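A morning at the Jemon open day in Plurard
2026-02-16

I had wanted to see inside Jemon's place for ages, so when the open day came round I was on the early train to Plurard with a sandwich and far too many questions. They let visitors in by groups of 16, and I was lucky enough to be in the first one, before the coffee queue got silly.

The big machines at the front got most of the attention. I spent nearly my whole visit further back, at the desk arm they call Fultau, and I don't regret it one bit! It is a single arm with a black gripper, set up to pick small things off an ordinary office desk and hand them to whoever is sitting opposite. I have read plenty about arms like this, but almost nothing about what it takes to keep one going from week to week, and the crew were happy to talk about exactly that.

The first job of the day is the cable. The gripper's lead hangs loose so the wrist can turn, and a loose lead will find a way to rub on something. Before the arm is switched on, someone runs a finger along the whole length feeling for nicks, then looks at the plug. They keep a spare made up and labelled, and swapping it takes 2 minutes if you have done it before. (The engineer who told me this admitted that the first go took most of an afternoon.)

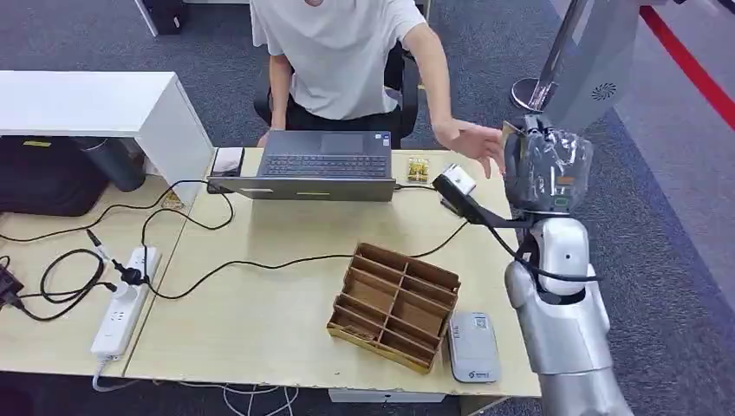 Then comes the zero check. The arm is sent to a known spot above the desk and the crew look at how far off it is. If it is close enough they carry on, and if it has drifted they go back through the joints one at a time, starting from the base. I asked what usually causes drift and got a lovely mixed answer: a bolt working loose in the mount, somebody leaning on the desk, the desk being shoved along after the cleaners have been in. There are little pencil marks under the feet of their desk at the main workshop for that very reason.

Handing over is the fiddly bit. Grip too hard and the person has to tug, too soft and the thing lands on the floor. The squeeze is set by hand for each sort of object, and the settings live in a plain text file with a note beside each one. The log stood at 3327 handovers when I asked — every one with a line saying whether it was taken, dropped or given up on. I could have read it for an hour.

The finger pads are changed after up to 30 hours of use. They go shiny before they go thin, and shiny pads slip on card and smooth plastic. The new ones come from a firm called Cruickshank, who were at the open day as well and gave me a worn pad to keep. It is on my windowsill now.

I did get to ask about the worst breakdown. It was back in October, a wrist joint that groaned on every turn, and they had it in bits on the bench before finding a washer fitted the wrong way round. The joint has been quiet ever since, though they still listen for it each morning with the radio off.

Getting there is easy enough: the hall is a short walk from Plurard station, mostly flat, and the lift was working. Bring your own lunch, and go round to the back first.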